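I first heard about Flokeck from a guy who sells used board games, which should tell you what kind of product it is. He said a small outfit called Sondetti had a card-sorting service built on a robot hand, that they'd lend it out by the month, and that I would either love it or want to throw it down the stairs. So I called them up, and a couple of weeks later I was talking to Wissam Geagea, who runs the trials and seems to answer the phone as well.

Geagea talks fast and apologizes for it. I asked him the obvious thing first: why would anybody pay a robot to file cards?

"Because people hate filing," he said. "They love cards, they love looking at cards, and then they've got a shoebox with 1000 of them and it sits there for three years."

The kit, as he explained it to me, is an arm, a hand, a laptop and a stack of slotted boxes that arrive flat. You fold the boxes yourself. I asked if that wasn't a bit cheap for something that rents at 565 dollars a month, and he laughed (he's clearly had this one before). They tried molded plastic trays back in July, he told me, and the hand kept getting the cards jammed against the walls. "Cardboard gives a little. If the hand comes in slightly crooked, the divider bends and the card still goes home. We spent real money on those trays! They're in my garage now."

What I wanted to know was how slow it is. Pretty slow. Geagea didn't try to sell me on speed at all, and I liked him for that. The longest trial so far was at a shop called Manurung, where Flokeck got through 2394 cards over several nights before they stopped it to change the glove. The glove wears out. It's textured so the fingers can get a grip on something thin and slippery, and the texture rubs smooth faster than they'd like. Replacements are included in the rental, but you do have to put them on, and he says first-timers usually get a finger twisted.

"You want somebody nearby for the first day," he said. "Show it the box, show it where the cards stand, stay close and fix things. After that it's mostly okay on its own. Mostly! I'm not going to tell you it never drops one."

And when it drops one? It stops and waits, and the laptop beeps at you until you come and pick the thing up. I asked about scratched corners too, and he got more careful. They don't recommend it for anything you'd insure. Sleeved cards are fine, bare ones are fine if they're ordinary, and for the expensive stuff he'd still use his own two hands.

I brought up Bumov, the other service people mention, which uses suction instead of fingers. Geagea was polite about it. Suction is quicker on a flat pile, he admitted, but it can't do much with a card already standing in a slot, and that's the job his customers keep asking for – take this one out, put that one over there, leave the rest alone.

Would I rent it? For one month, with a big backlog and a spare table, I think I would. My own collection is too small to justify it, and I'd miss the shuffling around. 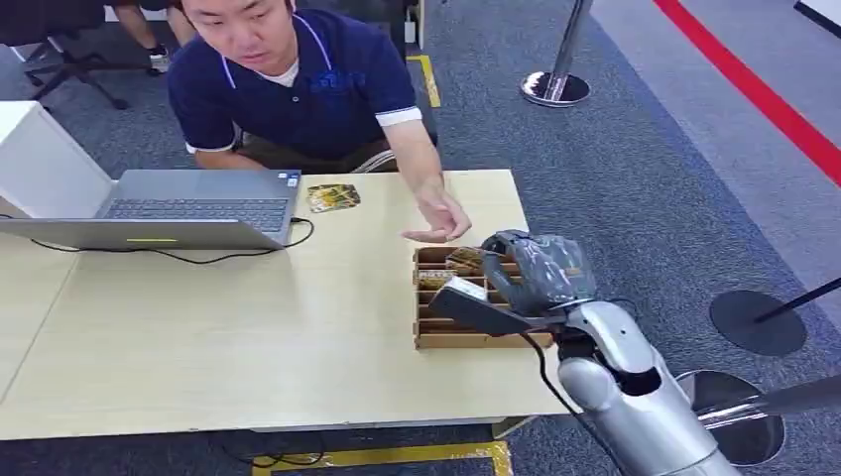
Manurung's night manager wrote to me afterward that the beeping is much too loud, that they ended up putting the laptop under a coat, and that they've booked it again anyway.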